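Okay, people keep asking how the robot thing is going at work, so I'm doing a thread.

09/04/2025

Background – I'm on the returns floor at Mangubat. We sort empties, 500 on a quiet morning. There used to be 18 of us on sorting. There still are, but two of us have moved over to the Promano bench, and I'm one of the two.

My wrists love it. No more bending into the bins all shift! My brain is more tired though, which I did not expect. You spend the day watching for the weird stuff instead of grabbing.

What changed the most is the talking. On the old line we chatted nonstop. On the bench you're kinda alone with it, and I miss the gossip.

Pay went up one grade after we bugged them for it. If your place is bringing these in, ask BEFORE the training starts.

It's two arms and a mesh basket. You give it a pile of mixed bottles, clear ones, colored ones, caps pointing every which way, and the bottles are meant to go in the basket. 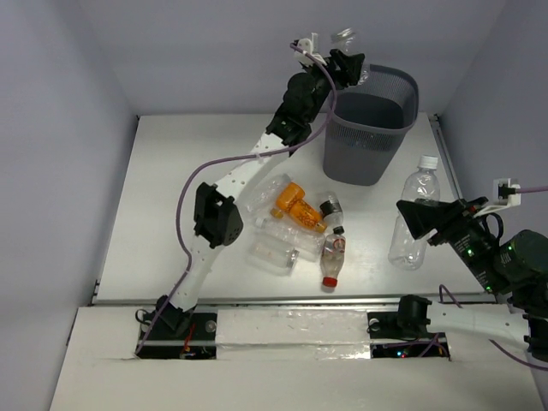 Anyway, next up is the Fimitby site, they get theirs in April, and a few folks there are nervous. I get it, I was too. My DMs are open if you work there and want to ask stuff.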